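**Second arm or better fingers? Budget closes in August**

**vadside_mike**
We fold and bag linens for a few small hotels. Last year we bought a two-arm cell from Vudberg to try feeding cloth to the folder. There's $3,000 left in the equipment line and I have to say what it's for before August is out. The choices as I see them:

- spare set of fingers plus a box of pads
- a better wrist camera
- put it toward the service plan and buy nothing

Leaning toward the camera. What would you do?

**Ryszard Sikora**
Pads. We run 14 pairs a year on cotton and poly blends. Once the face gets smooth it slides on anything soft and you start blaming the software. Price the pads first, then see what's left.

**tbl_saw**
14 pairs sounds high. What grip force are you using? We've changed ours 2 times since we started, on towels.

**Ryszard Sikora**
Towels have loops. Pads hold towels fine when they're half dead. Try a brushed sheet and come back to me.

**kettleroad**
I'd skip the camera too, but for a different reason. If you change the camera you have to redo the calibration, and if you trained anything on the old view you may be collecting that again. Ask how many hours that is and put it in the quote as labor. We didn't, and the camera ended up the cheap part.

**vadside_mike**
Good point on the labor, I had zero for that. The Henríquez quote for fingers and pads came in under the limit with shipping. Clareo wants the full amount for a camera and mount, calibration not included.

**dunmore_p**
Going to disagree with both of you. He hasn't said what is failing. If it drops cloth after it has hold of it, buy pads. If it closes next to the fold and gets nothing, pads won't fix that. Mike, which is it? And can you post a view from the wrist with the fingers open over the cloth?

**vadside_mike**
More misses than drops, I think. I haven't kept a tally.

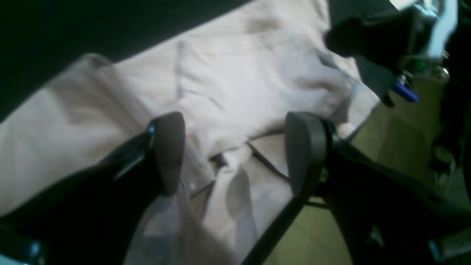 Page 2 of 3

**dunmore_p**
Thanks. Look at the creases between the two pads. Pale cloth, strong light from the top, soft grainy picture. A fold like that is hard to pick out by eye and I'd guess it's no easier for your model. I'd try lighting before either of your choices. Two diffused lamps shouldn't cost more than $200.

**Ryszard Sikora**
The lamps I agree with. You still need pads on the shelf. They are a consumable and shouldn't come out of the equipment line at all – ask if you can move them to supplies.

**tbl_saw**
Seconding the move to supplies. Also keep a tally before you spend anything. One shift, two columns, misses and drops.

**kettleroad**
Is that the other arm in the upper right? If they both work that close together I'd want a spare finger set on hand. Ours touched once and we waited on parts with the cell down.

**vadside_mike**
Yes, other arm. Spare set stays on the list then. Current plan is lamps now, tally on Saturday, pads moved to supplies if I can get it approved, fingers from Henríquez out of what's left. Camera goes on next year's request with the calibration hours written in.

**dunmore_p**
Fine by me. Get the finger price held in writing, and ask if the pads come off separately or you have to buy the whole finger.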